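# Flasche, die nächste

Bei Gudero werden Flaschen gegriffen, und zwar den ganzen Tag! 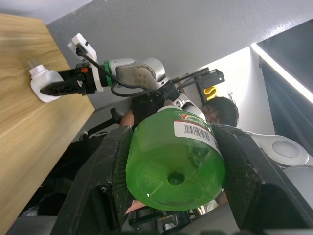

Ich durfte auch mal ran und habe mich gleich blamiert – 22 Versuche, davon fünf brauchbar. Das Lernsystem heißt Marnelwood und will Beispiele sehen, massenhaft (bisher sind es über 2.794). Grüne Flaschen, kleine weiße, mal quer gehalten, mal schräg. Auch meine verwackelten Griffe kommen in die Sammlung, was mich doch ein bisschen stolz macht. Bis August soll das Modell Pfandflaschen selbst sortieren. Ich komme dann wieder und bringe meine eigenen mit!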